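Stop ironing everything. Seriously.

Grew up in a house where pillowcases got pressed. Dish towels too. My mother gave up 2 hours every Sunday-type evening to it and I took over at 12-ish, no pay, no thanks. For what? You sleep on it once and its a rag again.

Folding is enough. Flat surface, smooth with your hands, done. I moved to Pallen in September with 6 boxes and left the iron behind on purpose – haven't missed it. Shirt for a wedding? Fine, hang it in the bathroom while you shower. Good enough for Grendley, good enough for anybody.

And don't get me started on the steamers. 85 dollars for a kettle with a hose. No thank you.

What bugs me is the guilt. Creases aren't a moral failing, they're creases. Teach kids to fold and let teh rest go.

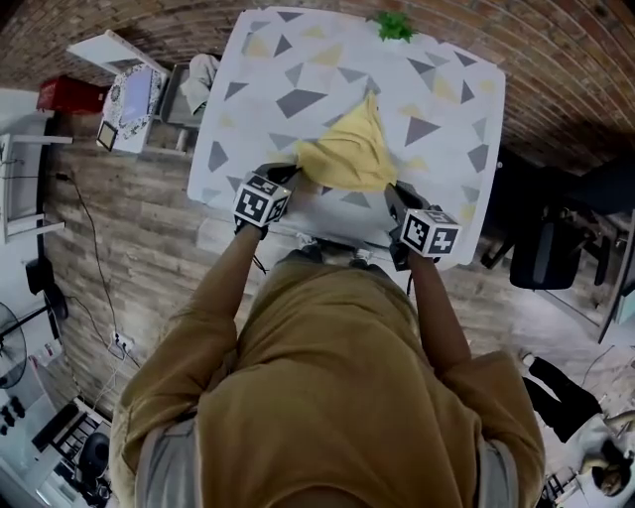

Noémi Boros wrote in to say linen is the exception, and she won't put an unpressed tablecloth in front of guests. OK. Linen, maybe. 4 times a year, tops.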